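El cuidado de una célula con dos brazos robóticos
Materiales para escolares. Centro de Divulgación Técnica Zalham

Una célula es el lugar donde trabaja un robot, con su mesa, sus herramientas y sus objetos. La célula Plikora tiene dos brazos y se revisa antes de cada jornada.

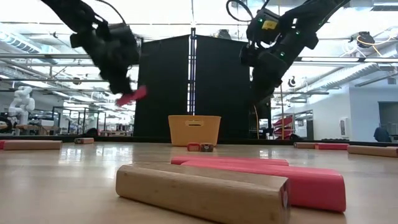
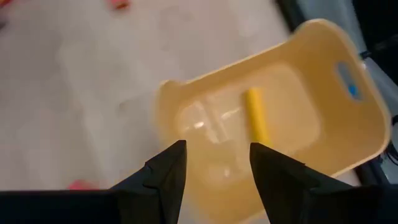
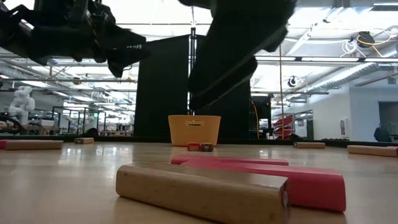 La revisión empieza por las pinzas, que son las manos del robot. El personal técnico las limpia con un paño seco y comprueba que se abren y se cierran por igual. Después examina los cables y aprieta 7 tornillos en cada brazo.

¿Qué es calibrar? Es enseñar al robot dónde está cada cosa. Si una pinza se desvía 2 milímetros, debe ajustarse de nuevo.

Durante el ajuste, nadie introduce las manos en la zona de trabajo.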